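4.2 Wrist-view rendering in the Petora kit

The second product under review is Petora, a simulation kit for grasp testing sold by Irnau as an add-on to the Prenis planning library. It ships with a parallel-jaw gripper model, a set of household meshes and a renderer for a wrist-mounted camera. We used the default settings throughout, as a new customer would. The kit was installed by Thygesen and the trial scripts were written by Munasinghe; neither had used it before February.

Each trial starts with the arm above a wood-textured surface and one object placed upright, on its side or upside down. The planner receives the object pose directly from the simulator and returns a grasp, which is then executed without correction. We ran 200 trials on the vendor's meshes and a further 30 on the Marinescu shapes described in Section 3. A trial was stopped early if the planner did not return a grasp within 30 seconds of wall-clock time. The time limit is ours; the kit does not set one.

Petora reports a single binary value per trial, computed from the height of the object at the end of the lift. This is convenient for large batches but hides the manner in which an object is held. A vase gripped at its narrow end and a vase gripped across the body receive the same score if both clear the height threshold. We therefore saved wrist-view renders along with the score and sorted them by hand according to where the fingers stood relative to the object.

Two properties of the renderer affected this sorting. First, shadows are drawn from a low-resolution map, and their outlines break into visible steps. The documentation lists a setting for the map size, but changing it in version 7 had no effect on the wrist view in our tests. Second, dark objects lose most of their inner detail. The inside of a flared opening renders close to black, and depth there has to be read from the separate depth channel. Neither property changes the contact physics. Both matter to a buyer who plans to train a vision model on the output, and we did not find them mentioned in the product sheet.

Figure 3 shows both effects. The tapered end of the object lies between the two fingers, with the bulbous neck and the wide rim beyond them. The score alone gives no indication of this placement. Grasps of this type were entered in our records as "narrow end" and kept apart from body grasps in the analysis that follows.

Figure 3. Petora wrist view, default render settings, dark vase-shaped mesh with a narrow-end grasp. Note the stepped shadow outline at upper left.
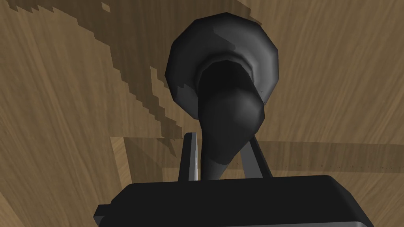
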